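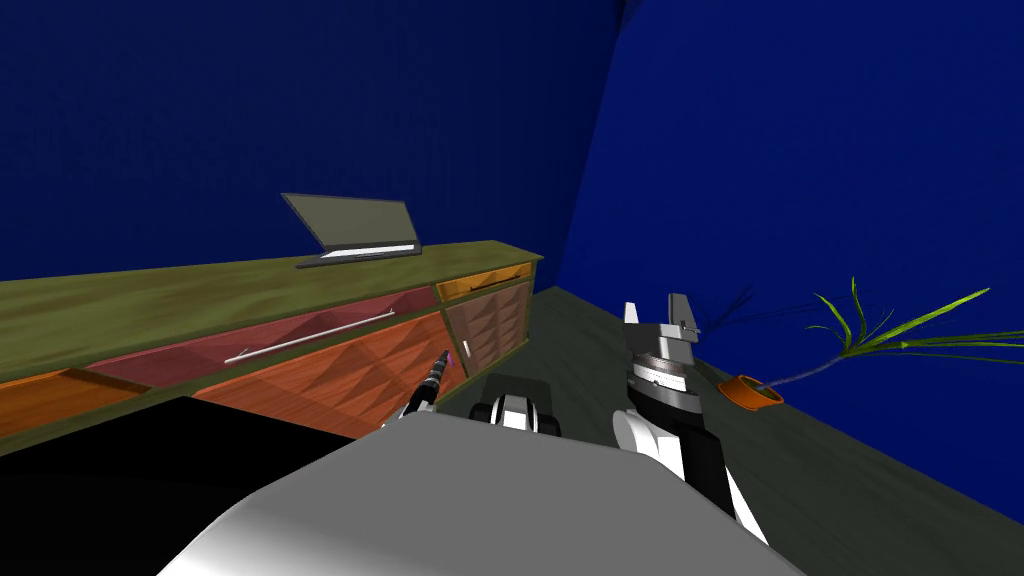 Mireille Guillot
Automation Editor, Plesby Letter

Can a machine do the housework yet?

Every January I receive the same question from readers: when can I buy a robot that tidies the kitchen? This year I wanted to give a better reply than "be patient", so I spent a morning with the team at Hestari, where they work on household chores in simulation.

In the simulated room there is a long cabinet with colored drawers and doors, a laptop on the counter, and a potted plant lying on its side on the floor. For a person, this is five minutes of work. You pick up the plant, you open a door, you put something inside. For a robot with two arms, each of these is a separate problem, and the door is often the harder one.

Yannick Moulin leads the cabinet tests. He told me his group ran 3000 attempts on doors and drawers last season, all in software. A small handle is the worst case, he said. The fingers must arrive at the correct angle, close, and then follow the curve of the door while the base also moves. If the hand is one centimeter too far to the side, it meets the flat panel and there is nothing to hold.

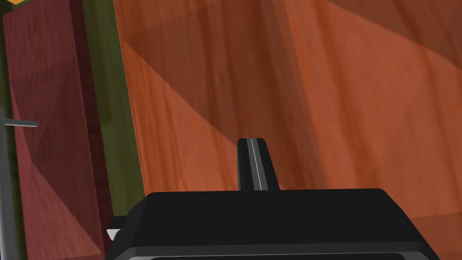

Will a home robot be useful to ordinary families soon?
For single tasks in a known room, I think it is possible in a few years, but general housework will take much longer.

The shop floor is a different story. At the Delaunay warehouse, where the boxes are of one size and the shelves do not change, a machine called Estarow already moves 500 boxes in a shift. The manager there says it needs a person 30 times in that shift, mostly for torn tape. She is satisfied with this. I am not sure a family would accept to be called 30 times a day by their kitchen.

Mr. Moulin has set a goal of 80 percent success on doors the robot has not met before. He did not want to give me the present number, and I did not insist. When the goal is reached, his group will start with dishes, first plates and later glasses. I have asked to come back for the glasses.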